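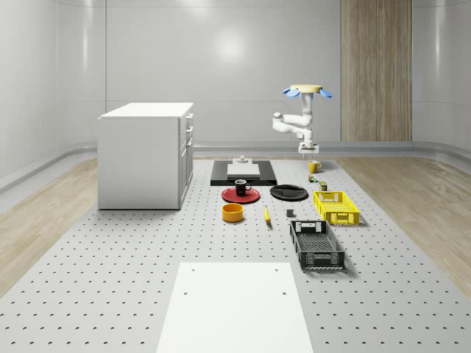
Painemal Career College Opens Evening Patient Care Technician Program

Painemal Career College will begin an evening program for patient care technicians this November, the college announced Friday. The program is open to working adults who hold a high school diploma or equivalent, and it leads to a certificate that local hospitals and dialysis centers accept for entry-level positions.

The program will run at the college's Grivus Street campus, with classes from 5:30 p.m. to 9:15 p.m., Monday through Thursday. Clinical days will be held on alternate Saturdays at Cavico Regional Hospital and at two outpatient centers operated by the Gekar Health Group.

Enrollment for the first class is limited to 80 students. Applications will be reviewed in the order in which they are received, and a waiting list will be kept for the spring class.

Patient care technicians work under the direction of registered nurses. Their duties include taking vital signs, drawing blood, performing electrocardiograms, helping patients with meals and bathing, and recording intake and output. In dialysis settings, technicians also prepare treatment stations and watch patients during their sessions. Students who already work as nurse aids will find that much of the first unit is familiar, and those with a current state certification may ask to be excused from it by passing a skills check.

The course of study totals 508 hours. Classroom and lab instruction cover anatomy, infection control, medical terms, phlebotomy, electrocardiography and communication with patients and families. Clinical hours are completed in the second half of the program, after students have passed the lab portion and supplied proof of current immunizations.

"Many of the people who call our admissions office are already employed in a nursing home or in home care and cannot give up a daytime shift to go back to school," the college said in a statement. "An evening schedule allows them to keep their income while they train for the next position."

The college began planning the program after a survey of its former students. Of the 958 graduates who replied, a large share asked for further training outside normal business hours. Phlebotomy and dialysis were the subjects requested most often. Cavico Regional Hospital and the Gekar Health Group reviewed the course outline and asked for additional time on safe patient transfers and on charting - both were added before the outline was approved.

Tuition may be paid in monthly installments. Books, lab supplies, two sets of scrubs and the fee for one attempt at the certification exam are included. Students must arrange their own background check and tuberculosis test, and the cost of these is not part of tuition. Gekar Health Group employees who have completed six months of service may apply to their human resources office for tuition help.

Applicants should submit the following:

A completed application form
A copy of a high school diploma or equivalent
Government-issued photo identification
A current CPR card at the health care provider level, or a signed agreement to obtain one before the first clinical day

A score of 80 percent or higher is required on each skills test, and students may repeat a test once without charge. Attendance is recorded at every session. Missed clinical hours must be made up before a certificate is issued.

Information sessions will be held at the Grivus Street campus each Tuesday at 6 p.m. until the class is full. Registration is not needed. Visitors should use the rear parking lot and enter through the east door, as the front entrance closes at 5 p.m. Staff from admissions and financial aid will be present at each session, and Spanish-language materials are available on request.

Painemal Career College offers certificate programs in nurse aid training, medical assisting, pharmacy support and medical billing. The daytime patient care technician program will continue on its present schedule - current students are not affected by the new evening class.

Filed under: News Releases, Allied Health, Admissions

Contact the Office of Communications | © Painemal Career College. All rights reserved. | Back to top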